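In Praise of the Plain Wooden Piece

Every couple of years somebody in my life tries to talk me out of wood. Last month it was Burgi Schnyder, who had just thrown out her kids' old blocks and bought a giant tub of snap-together plastic things from Flarby (324 pieces, and I stepped on one within a minute of taking my shoes off). "They do more," she told me. Well, sure. They do plenty. They click, they spin, they have little faces on them. I drove home grumpy and I've been having the argument with her in my head ever since, so you folks get to hear my side of it.

I like a plain wooden piece. A disc, a block, a peg, a wheel with a hole in it and no cart to go with it. I like picking it up and turning it over and finding out which side has the nice grain. My grandfather kept a coffee can of offcuts on his bench and I spent whole summers in that can! There was a chunk of maple in there I was so fond of that I took it to college, and it sat on my desk through four years of bad papers. I couldn't have told you what it was for. It was for holding, I guess.

And there's such a difference between one piece of wood and the next, even when they're supposed to match. You get a pale face with hardly any figure in it, and then the edge is darker and warmer and looks like it came off some other tree. I could look at that for a good long while.
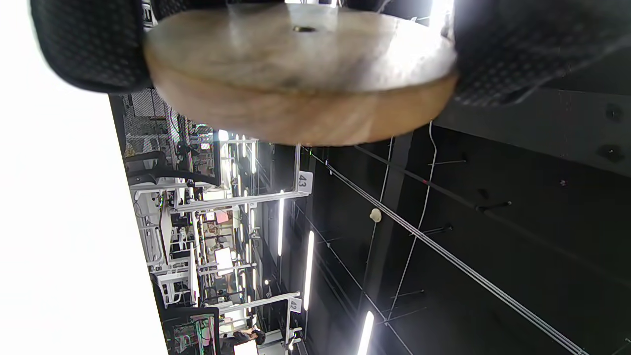
Anyway, Burgi's big point was that kids get bored with wood. I don't buy it. I think grown-ups get bored with wood, because we walk past the toy shelf and see the same brown lumps we saw last week, and we figure the kids must be as tired of them as we are. My nephew had a set of Troltham rounds, the cheap ones that come in a cloth bag, and over one winter they were coins, pancakes, tires, manhole covers and a very long parade of turtles. The plastic fire station he got that same Christmas was a fire station. It was a pretty good one -- I played with it more than he did -- but it never got to be a turtle.

I'll give the other side something, though. Roxana Voicu, who taught kindergarten for 30 years and has opinions on everything from glue to naptime, says I'm being a snob about it, and that a bad wooden toy is just as bad as a bad plastic one. She's right. I've owned blocks with so much varnish on them they might as well have been bowling balls. I bought a Bravwood stacking tower in April that smelled like a paint store, and I was picking splinters out of the bottom ring the day I opened it. So no, I'm not saying wood gets a free pass. If it's been coated until you can't feel the grain, what did you pay for?

My other complaint is size. Stores seem to think bigger is better, and you can hardly find a small block anymore! I love the small ones. A small block asks you to slow down and use your fingertips, both hands if you're standing it up on end, and your whole attention ends up in that one little spot on the table. You don't get that from a foam brick as big as a loaf of bread.

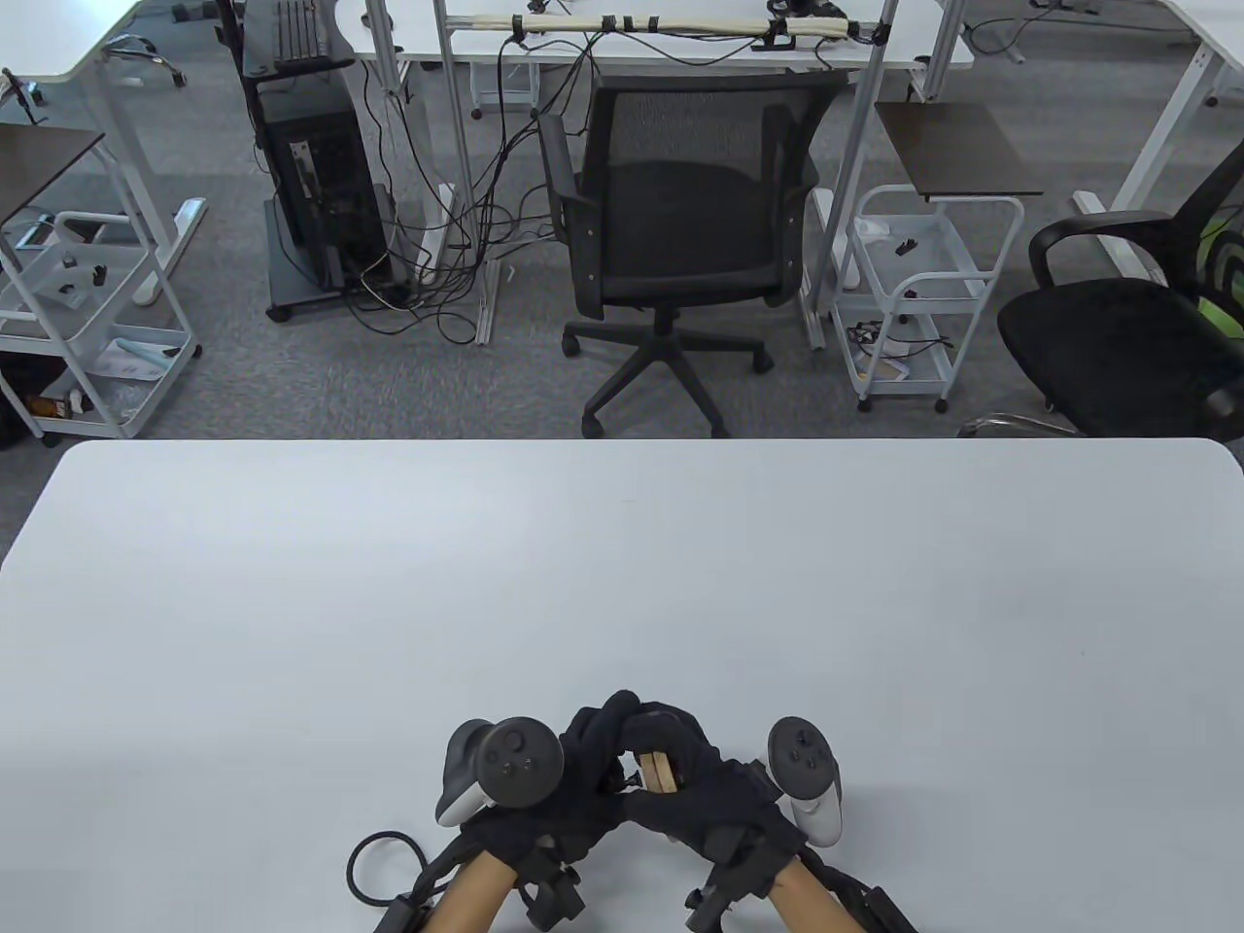

Two hands, one small block, grain and all.

Gyula Medve wrote to me after my last column to say that I only feel this way on account of my age, and that his grandkids will be just as sappy about their snap-together stuff someday. Maybe so, Gyula. I hope somebody saves them a piece or two. But plastic doesn't wear in like wood does. The corners on that old maple chunk have gone soft and dark from my own thumbs, and I can find the dent where my sister threw it at the garage door.

Burgi is coming over for supper next week and bringing the kids. I've put my grandfather's can on the low shelf by the kitchen, with the lid off. I'm not going to say one word about it.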